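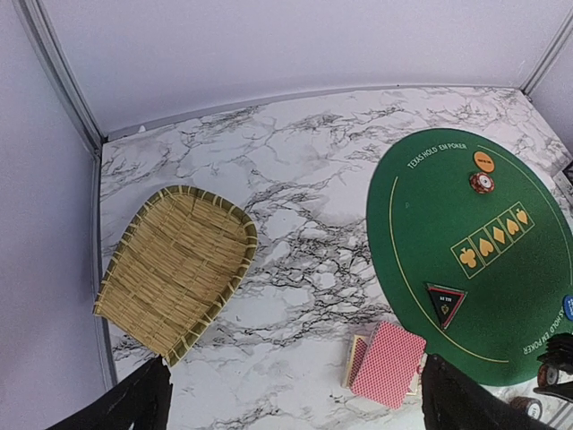 Home Projects Minutes Tool bookings Members Contact

Ulska Workshop: Table Arm Group
Minutes of the July meeting
23rd July
Minutes taken by Tsz-kin Fang

Held in the back room at Ulska, at the booth. Present: T. Fang (minutes), R.B. (chair), M.L., J.O., P.D., and a new member, A.S., who has joined from the woodworking group. Apologies from C.W.

1. Minutes of the last meeting

Read and accepted with one correction. The wrist bracket was cut from aluminium by J.O., and the last minutes said it was printed. The printed one was the earlier version and is now in the scrap drawer.

2. Matters arising

The squeak in the base joint has been traced to the cable clamp rubbing on the turntable. P.D. moved the clamp and it has stopped. Nothing needs replacing.

The key to the parts cupboard is back on its hook. Whoever takes it is asked to sign the sheet.

The broken stool has not been dealt with. J.O. says he will glue it or throw it out before the next meeting.

3. The booth

R.B. reported that the booth is finished apart from the lights. The three lavender-white panels are in and held by the grey strip in the corners. The marble-pattern top is down.

M.L. said the top is a nuisance for the vision side. The dark veins in the pattern get picked up as edges, and the software has been outlining bits of empty table as if they were objects. She has cut this down by raising the minimum size, but then single chips lying on the marble get dropped too. Chips on the green mat are found without much trouble.

There was a long discussion. P.D. would like to cover the top with plain grey felt. M.L. is against this and would like to leave it alone. Her view is that a kitchen table at somebody's house will have a pattern on it as well, and the arm is supposed to go to people's houses eventually. R.B. asked whether we could do both, with felt for setting up and the bare top for testing. Agreed to leave the top bare until the next meeting and see how far M.L. gets.

A.S. asked why there is no front wall. It was left off so that the arm can come in from that side and so that people can reach in to reset the table.

Action: M.L. to keep working on the bare top and bring results.
Action: R.B. to fit the lights. He has the fittings already and needs a hand holding them up.

4. The poker set

The task for this season is still clearing up after a card game. The items are the Texas Hold'em mat, the chips, the dealer marker, the deck and its box, the chip rack and the bamboo tray. A.S. had not heard the plan, so R.B. went over it. Loose chips are to go in the tray first. Sorting them from the tray into the rack is a later stage. The deck is to go back in the box last of all, if we ever get that far.

P.D. raised the layout again. With the tray on the left and the mat on the right, the arm has a fair distance to cross with every chip. He suggested putting the tray on top of the mat. M.L. said this would hide the card outlines in the middle of the mat, and she uses the yellow lines to work out which way round the mat is lying. The printed wording is less use to her, as it appears at both ends of the curve and one of them reads upside down from where the camera is. Layout stays as it is.

J.O. said the tray slides when a finger touches the narrow end. It is very light. He tried a strip of double-sided tape under it and the tape pulled at the weave when he lifted it off. A.S. offered to make a low cradle from scrap maple that the tray can sit in at an angle. Everyone was in favour. M.L. asked for the cradle to be left unpainted for now.

The dealer marker is hard to pick up. The fingers do better with the round chips. P.D. thinks the points of the triangle let it swing as the fingers close. M.L. has been going at it from one flat side and says this helps a little.

Members are reminded that the poker set belongs to C.W. and that all of it goes back in the bag at the end of the night. A chip was found under the drill press last week.

Action: A.S. to make the tray cradle.

5. The gripper

The Grorkier fingers have now been on since March. They are staying on for this season. J.O. reported that the tips are wearing on the inside faces and that he can see a shine where the rubber coating used to be. He has ordered a sheet of thin silicone from Huang and will glue on new pads.

Picking up a chip that is lying flat is still the main problem. The fingers have to come down almost to the table, and if they are too low they press on the surface and the wrist servo complains. If they are too high they close over the top of the chip and come away with nothing. J.O. measured the workable range at 2 mm. P.D. said that is tighter than the play in the elbow joint, so some misses should be expected until the elbow is sorted out.

The mat helps here. It gives slightly under the fingers, where the hard top does not. R.B. asked for chips on the mat and chips on the marble to be written up separately in the log from now on. Agreed.

A.S. asked if a suction cup would be easier. P.D. has one in his garage and has said so at several meetings. R.B. asked him to bring it in. It would not be any good for the tray, and the deck would come up one card at a time, but for chips it may be worth a look.

Action: J.O. to fit the new pads when the silicone arrives.
Action: P.D. to bring in the suction cup and pump.

6. The wrist camera

The small camera is working well in its new mount. Both fingers show at the bottom of the view, the left one and the right one, and M.L. would like to keep it that way. She uses them to check that the gripper is open before a move. P.D. had thought of tilting the camera up to see more of the rack, which sits low in the right-hand corner and does not show very well. M.L. would sooner move the rack. Agreed to try the rack further up the table, against the right wall, for one session.

The camera cable is too short when the arm is stretched to the back of the booth. It pulled out of its socket twice during testing. A 1000 mm cable is to be bought to replace it, and J.O. will run it through the sleeve with the servo wires.

Action: J.O. to buy and fit the cable.

7. Test log

T. Fang read out the log from the last open evening. Of the chip attempts started from the mat, 31 ended with a chip in the tray. The total number of attempts was not written down properly. Two people were filling in the same sheet and one was marking only the good ones. M.L. said the result cannot be used for anything and asked for it to be struck out. R.B. preferred to keep it in the file with a note. Kept with a note.

New log sheets will have one line for each attempt with a column for where the chip started, a column for the colour of the chip, and a column for what happened. T. Fang to print them. One person only is to hold the clipboard.

The deck was tried at the end of the evening. It fanned out when squeezed and several cards were left behind. No further tries on the deck until the new pads are on.

Action: T. Fang to print new log sheets and leave them on the shelf beside the booth.

8. Elbow joint and spending

P.D. has had the elbow apart. The Drosik servo has worn teeth on the output gear and the play cannot be adjusted out. He got a price of $259 for a replacement with metal gears, delivered. A used one would be cheaper but none has come up.

J.O. asked if the gear could be bought by itself. P.D. has written to the seller and has not had an answer. R.B. said that the group has the money and that the elbow is holding up everyone else's work. M.L. agreed. J.O. would like to wait for the answer first.

Decided to give the seller one more week. If there is no answer, or the gear is not sold separately, P.D. is to order the whole servo. The old one is to be kept for its motor and case.

Action: P.D. to order the gear or the servo.

9. Safety

The stop button has been moved from the bench to the front right leg of the booth, where the person resetting the table can reach it. Everyone present had a try at it. The arm is to be stopped with the button before any hands go over the table, including to straighten one chip. M.L. pointed out that she had seen three of those present reach in with it running. This was accepted.

Long sleeves and lanyards are to be kept out of the booth.

10. Other business

The woodworking group would like the back room on the first night of next month to glue up a tabletop. No objection as long as the booth is covered. A.S. will find a sheet.

P.D. asked if the arm could be given a name. Left for another time.

The kettle is tripping the breaker when the laser cutter is on. Please do not run them together.

11. Next meeting

Same room, after the next open evening. M.L. to chair, as R.B. will be away. Lights to be fitted before then.

Contact: leave a note in the Table Arm box at the Ulska front desk | © Ulska Workshop members | Back to top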